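How do you keep a long campaign's calendar straight?

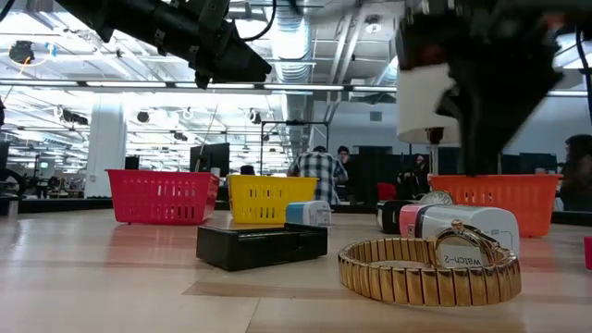
Red, yellow and orange baskets on the table

Liv Boström
I run a home-made fantasy setting called Delau. The city of Sandberg was founded in the year 962 and we have now played through 90 sessions. My trouble is travel time. One group sailed to Tiketano while the other stayed behind, and their dates no longer match. Do I rewind one group or skip the other forward?

Ulla Ekström
Skip forward. Ask the players who stayed what they did with the spare weeks — a job, training, a debt paid off — and write down one line each. Rewinding means you already know who survives.

Tarek El Fassi
Just don't track dates. We never have.

Malathi Subramaniam
Depends how big the gap is. Under a month I would ignore it. Mine was 3 years, so 1,095 days on our calendar, and I had to give the city a new ruler and redo the prices. Keep one sheet with a column per group and fill in the date when each session ends. If the ship met anybody from Sandberg on the way, check that first, as those meetings are hard to move later.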